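Workshop Tips: Practicing Cable Jobs With a Homemade Gripper

Print this page | E-mail this page
Reading time: 2 minutes

Our shared shop built the Netik gripper to plug drive cables into old desktop towers. A few things we learned:

Run a thread check on every hex-socket screw after 8 hours of use.

Bend the power wires into shape by hand first - stiff ones spring back.

Slow the last inch of travel. Ours took 171 tries before we did.

Have a helper hold the case. A light tower slides easily. 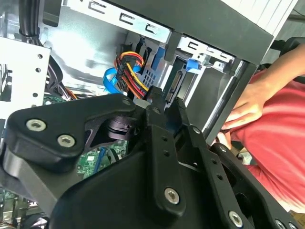

Fingertip near the power connector, with a hand on the case edge.

Unplug the tower at the wall before you start.

- Comfort Baidoo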